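Filtering grasp candidates near the bin walls in Pustmont

Applies to Pustmont 4.13 with the Brositz grasp sampler.
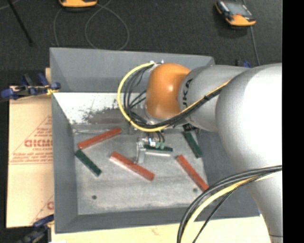
Most failed plans in bin picking come from candidates the sampler should have dropped. The wall filter removes them before the motion planner runs. Sloped walls need their own planes in the bin model, and red and green blocks lying at mixed angles on the floor make a fair test, as each one limits the gripper yaw differently.

1. Open bin.yaml and enter the four wall planes, normals pointing inwards.
2. Set finger_clearance to 13 mm.
3. Set max_candidates to 116. Higher values slow the collision check.
4. Add the cable loop to the arm model as a capsule chain, or the planner will treat that space as free.
5. Restart the planning node and run the check:

pustmont check --bin bin.yaml --dry-run

With our settings 94 candidates passed. If none pass, look for a wall normal with the wrong sign.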